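Laboratory Diary, Garment Handling Cell, Hayes Building
Mar 29, 2021
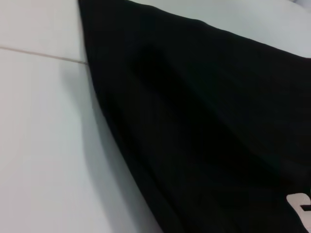
Why was the cell stopped during the morning run?

The wrist joint exceeded its torque limit while the arm was lifting a garment, and the safety controller did not cut power within the permitted time. The operator pressed the emergency stop by hand.

The run began as planned with the dark garments, which have been the harder group since January. Fourteen lifts were completed without remark. On the next, the fingers closed too low and pressed against the tile before taking hold of the fabric. The arm continued to drive downward. Benedetta Lo Presti was at the console and stopped the cell. No person was inside the fence, and there was no injury.

The log was copied before power was restored. It shows that the height estimate supplied by the Nekley software was 6 mm below the true surface at the moment of contact. Black knit fabric returns a weak depth signal, and the program appears to have filled the gap with a value from an earlier calibration. This is a provisional finding.

The slow response of the safety controller is the more serious matter. The delay was recorded at 170 milliseconds, which is above the figure agreed in our risk assessment. The Braltosow unit was last tested in January and passed. Its test record has been requested - the copy held in the office lacks the final page.

The following was done before noon. The cell was locked out and tagged. The fingers were inspected, and one pad was found to be torn and was replaced. A light scuff on the tile was wiped and noted. The schedule for the afternoon was withdrawn, and the Skotetti group was told that its results would be delayed by about 5 days.

The fence switch and both stop buttons were tested after lunch and responded correctly. The controller itself has not been cleared. No powered motion is permitted until the response time has been measured again with a second person present. An incident form was filed at the end of the shift. The calibration file remains to be compared with the January version.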